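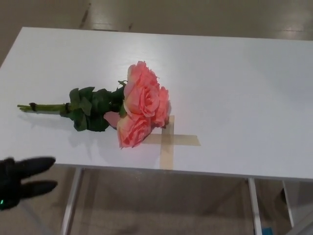 Yichen Lu
Shrimp don't need brining if you buy them shell-on and cook them the same day. I've done it both ways and the salt just covers up the flavor.

irnel
Disagree. I brine every time. 2 tablespoons of kosher salt in a quart of cold water, 10 minutes, rinse, pat dry. They come out firmer and it's hard to mess up.

mudflat_dan
Depends what you're buying. Most bags of frozen shrimp already have salt or sodium tripolyphosphate in them. Read the ingredients. If it says anything besides shrimp, skip the brine or dinner will be too salty to eat. Ask me how I know.

irnel
OK, that's fair. Mine are plain frozen, 16/20 count, shell on. Should have said so.

Posted 4/1/26
tidewater2
Original poster here. Thanks for the answers. My bag says "shrimp, water, salt" so I guess no brine. Second question, has anyone tried roasting them in the shell? My oven runs hot and I don't want to ruin two pounds.

Yichen Lu
Yes. Split the backs with kitchen scissors, pull the vein, leave the shell on. Oil, garlic, 400 degrees, one layer on the pan. Start checking at six minutes.

mudflat_dan
I'd go under the broiler instead. At 400 the shells never get any color and you end up with steamed shrimp.

Yichen Lu
They get color if you dry them first. Most people don't dry them.

karen_in_mobile
Get an oven thermometer before you do anything. Mine was off by a lot. I set it to 200 to keep a tray of shrimp warm for company last May and they were rubber by the time we sat down. Don't hold shrimp in the oven at all, is my advice. Cook them last.

irnel
Agree with Karen on holding. Also save the shells. Cover with water, add half an onion and simmer half an hour, then strain. It freezes fine and I use it for rice.

mudflat_dan
Half an hour is too long for shells. 20 tops or it goes bitter.

irnel
Never had it go bitter.

tidewater2
Went with the oven at 400, dried them well on paper towels first. Seven minutes was enough, a few of the small ones were a little over. Shells are in the freezer. Will try the broiler next time and post back.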